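# Setting Up and Maintaining the Gonia Cell

Project report, Automation Workshop, Baluyot Technical College
December 1, 2019

## 1. Background

Gonia is the name our course uses for a simulated robot cell. It exists only as a scene file in the Nukora simulator and has been passed from one project group to the next. Each group added what it needed and left the rest alone. When we received it, the arm jumped at startup, several objects sank into the table when the physics was turned on, and the instructions described a layout that no longer matched the file.

Our assignment was to bring the cell back to a condition where another group could open it and start a pick-and-place exercise without first repairing anything. We were not asked to write new grasping software, and we didn't. The work covered the arm mount, the work surface, the loose objects, the gripper and the routine checks.

We used Nukora version 2 throughout. The file also opens in the older version, but the contact settings are read differently there, and nothing in this report should be assumed to hold for it.

## 2. The arm and its mount

The arm model is a Dronholm with a parallel gripper, hung from the ceiling. An overhead arm leaves the whole table free, and it can come down on an object from almost straight above. The drawback is that most of the default settings in the simulator are written for an arm that stands on a floor or a bench, and a hanging arm needs several of them changed.

The first fault we looked at was the jump at startup. In the first simulation step the arm swung away from its stored pose, and then the controller pulled it back. If an object was close to the gripper, it got knocked off its spot before the exercise had begun.

There were two causes. The gravity compensation was still set for an upright base, so the controller was pushing the links in the wrong direction. We turned the gravity vector in the controller settings to match the mount. After that the swing was much smaller, but it didn't go away completely.

The rest came from the base frame. Someone had moved the visible mount at some point and left the arm's base frame in its old place, 18 mm higher. The solver closed that gap in the first step and the whole arm felt it. We deleted the joint between the mount and the base, set both to the same origin, and created the joint again. The arm now holds still when the simulation starts.

We also set a new home pose. The old one had the arm nearly straight, close to a singularity, and the first planned move out of it was often slow or failed. In the new pose the elbow is bent and the gripper stays in the air, clear of everything on the table. Every run should begin and end there.

## 3. The work surface

The table is modeled as a perforated plate. In the file we received, the holes were part of the collision shape as well as the visible shape. This looks correct but causes two kinds of trouble. The simulator has to test every object against a very large number of small edges, and small objects catch on those edges when they slide.

We made a separate collision shape for the table, a plain flat box with its top face at the same height as the plate. The visible plate with its holes is unchanged. The simulation ran faster right away, and the cube and the can stopped tipping when they were pushed sideways.

This choice has a cost. Nothing can be pegged into the holes anymore, since the physics treats the surface as solid. If a later group needs a fixture that plugs into the plate, it will have to cut real holes in the collision shape at those spots only. We left the old shape in the file, turned off, under the name "plate_full".

The white kitchen cabinet on the left side stands directly on the plate. It was a free body before, and it drifted a very small amount on every run. Over a long batch of runs this added up, and the planner was then working from a cabinet position that was out of date. It is now fixed to the table. We also added the cabinet to the planner's obstacle list, where it had been missing, and gave it a safety margin of 70 mm on all sides. The margin keeps the elbow out of trouble when the arm reaches across to the near left part of the table.
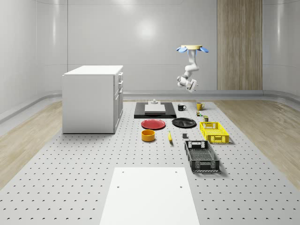 ## 4. Loose objects

The loose objects came from several sources and had been scaled by hand. Some had a mass of zero, which Nukora takes to mean that the object can't move. That explained why the gripper could close on the banana and then stall while trying to lift it.

We went through the object list and did the same work on each entry:

- checked the size against a similar real object, measured with a ruler
- gave it a mass from a kitchen scale, or a reasonable guess where we had nothing to weigh
- replaced the collision shape with a simpler one where we could
- set the friction
- dropped it from a small height and watched how it came to rest

The plates needed the most time. A plate is thin, and a thin collision shape can pass partly through the table in one time step. We first tried shortening the time step for the whole scene, which worked but made everything slow. In the end we thickened the collision shape of each plate downward and moved the visible plate to fit. The rim is still in the right place, and the gripper takes hold of the rim, so the change doesn't affect the exercise.

The mugs had solid collision shapes, as if they were full to the top. That is fine for moving them around but not for putting anything into them or for hooking a finger through the handle. We split each mug into a ring of small boxes plus a separate piece for the handle. The bowl got the same treatment without the handle.

The two crates were a different case. Their sides are full of openings, and modeling all of them would have brought back the problem we had just removed from the table. We used flat panels for the sides and bottom and left openings only at the handles. Small items can be dropped in and stay in. A gripper finger can't go through the side of a crate, even though the visible model suggests that it could.

The large white board at the front and the black tray at the far end are fixed in place. Both are used as reference positions. We suggest that they stay fixed even if a group rearranges everything else.

## 5. Gripper settings

The gripper closed too hard. With the old force limit, the small cube was squeezed out from between the fingers, sometimes with enough speed to leave the table. We lowered the force until the cube stayed put, then raised it in small steps until the heaviest object could be lifted without slipping. One value for all objects turned out to be enough.

The finger pads had no friction value of their own and were using the simulator's default. We gave them a higher value. We also found that the left and right finger closed at slightly different speeds, which pushed every object a little to one side during the grasp. The joint that links the fingers had a gear ratio typed in by hand and rounded. We replaced it with the exact ratio and the offset disappeared.

## 6. Test runs

For the final test we used a scripted exercise. The arm leaves home, picks one object, moves it to a free spot, lets go and returns home. The starting positions were changed slightly from run to run. We did 202 runs with the repaired file.

Most of the failures that remained had to do with the banana. Its collision shape is made of a few short capsules, and when the fingers close across the gap between two of them it turns in the grip. A finer shape would probably fix this. We ran out of time to make one.

A smaller group of failures happened at the far end of the table, where the planner sometimes gave up before finding a path around the raised item on the black tray. Giving it up to 2 seconds more planning time helped, but we haven't made that the default setting.

## 7. Routine checks

These checks should be done whenever the file has been edited, and before a long batch of runs.

1. Start the simulation with the controller on and no commands. The arm should stay still.
2. Let the objects settle, then compare their positions with the stored list. Anything that moved has a bad contact shape or was saved in the air.
3. Open and close the gripper with nothing in it. The fingers should meet in the center.
4. Confirm that the cabinet is in the planner's obstacle list.
5. Move the arm home and save the file from there.

Saving with the arm in any other pose was the most common way we broke the file ourselves. The stored pose becomes the new starting pose, and if the gripper happens to be touching something, the next person gets a collision in the first step.

## 8. Open items

The banana shape should be rebuilt. The masses we guessed are marked with the word "guess" in the object list and should be replaced when someone has the real items to weigh. The old instructions are still in the project folder in case a group needs to open an earlier scene, and the new ones are in the file "gonia_setup" next to the scene.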